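Lesezeit: 3 Minuten

»Zuerst die Matratze, dann der Rest« — zu Besuch bei Regula Aigner

Wir verwenden Cookies, um unsere Seite für dich zu verbessern. Einstellungen | Alle akzeptieren

Regula Aigner hat in Ternmont schon 161 Schlafzimmer aufgeräumt, und zwar beruflich. Sie kommt, wenn Leute ausziehen oder einziehen oder einfach nicht mehr wissen, wo sie anfangen sollen. Ich gehöre zur dritten Sorte, deshalb war ich ziemlich neugierig (und ein bisschen nervös), als sie mir in ihrem Kursraum einen Kaffee hinstellte und sofort loslegte.

»Die meisten fangen mit dem Schrank an«, sagt sie. »Ich nie! Ich will als Erstes das Bett frei haben. Decke weg, Kissen weg, Laken weg, und dann schaue ich mir den Boden daneben an.« Was da liegt, sei fast immer dasselbe: Papierchen, Folie von irgendeiner Verpackung, mal ein Kassenzettel. Den großen Mülleimer holt sie dafür gar nicht aus der Küche. Sie nimmt eine Schaufel und einen Korb, fertig. 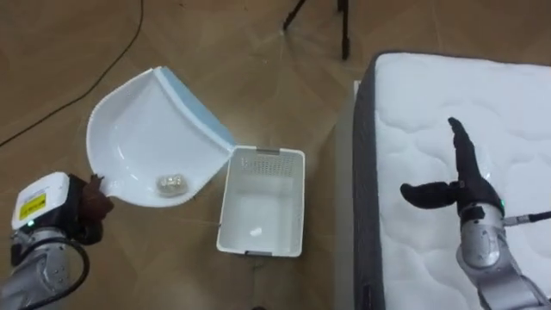
Kurzer Weg: die Schaufel direkt am Korb, gleich neben der Matratze.

Warum denn ein Korb und kein Müllsack, will ich wissen. »Ein Sack fällt in sich zusammen, da brauchst du eine dritte Hand. Der Korb steht.« Sie mag helle Körbe, weil man darin auch den kleinsten Schnipsel wiederfindet. Einmal, erzählt sie, hat eine Kundin in der Londia-Siedlung zwischen lauter Bonbonpapier einen Ohrring entdeckt — seitdem schüttet Regula nichts mehr weg, ohne noch einmal hineinzuschauen. Mir wäre das viel zu mühsam, aber gut, ich verliere auch keine Ohrringe.

Beim Werkzeug ist sie überraschend unsentimental. Fast 900 Euro habe sie in ihrem ersten Jahr für Putzsachen ausgegeben, und benutzt habe sie davon am Ende den Handfeger. »Ein Feger, eine Schaufel. Wenn der Griff nicht gut in der Hand liegt, wickelst du halt was drum. Schön muss das nicht sein.« 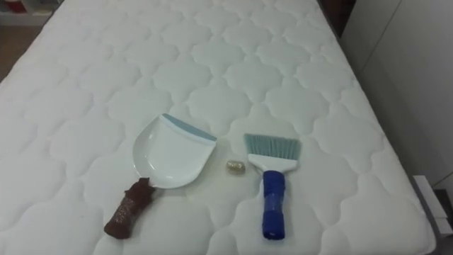

Handfeger und umwickelte Schaufel auf der gesteppten Matratze.

Dann reden wir noch lange über Matratzen, viel länger als geplant. In den Rillen einer gesteppten Oberfläche sammeln sich Krümel, findet Regula, und da komme man mit der flachen Hand einfach nicht hin. Sie bürstet deshalb immer vom Kopfende zum Fußende, kurze Striche, ohne Druck. Und wie oft? »Bei jedem Bettwäschewechsel. Das dauert 3 Minuten, da ist der Kaffee noch nicht durch.«

Ihr nächster Kurs läuft im Mai, wieder im Haus Grabner, vormittags. Ich habe mich angemeldet. Den Handfeger soll ich selbst mitbringen.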